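Packaging 2: The Can, Week 8
Print this page | E-mail this page

Read the Kuswood chapter before Thursday. It spends 100 pages on tubes and has strong feelings about every one.

A bag of chips is mostly air and optimism. The can stacks its chips, protects them, and then traps your hand. Lying down, it is also a roller, so shelf designers prefer it upright.
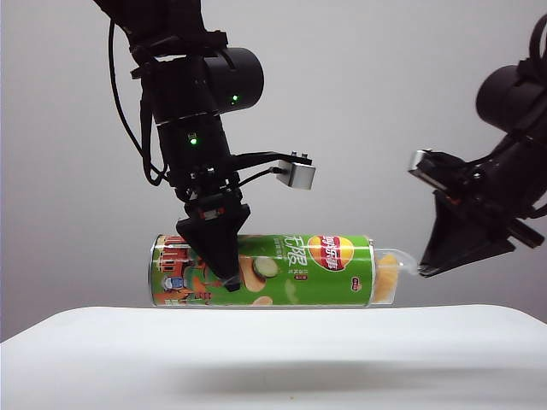

Genji Takagi objects that a square tube would solve the rolling and pack tighter, too. Fine, Genji. Bring one in, with a lid that fits.

On a curved label you get one narrow strip facing the shopper. Put the name there, large, and let the flavor wrap. Sketch yours at full size.

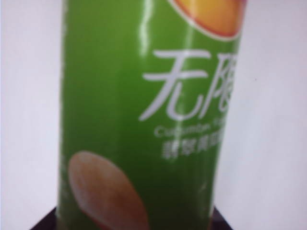

Fig. 2. Green can, cucumber flavor, with chip at lower left.

E-mail this page | Top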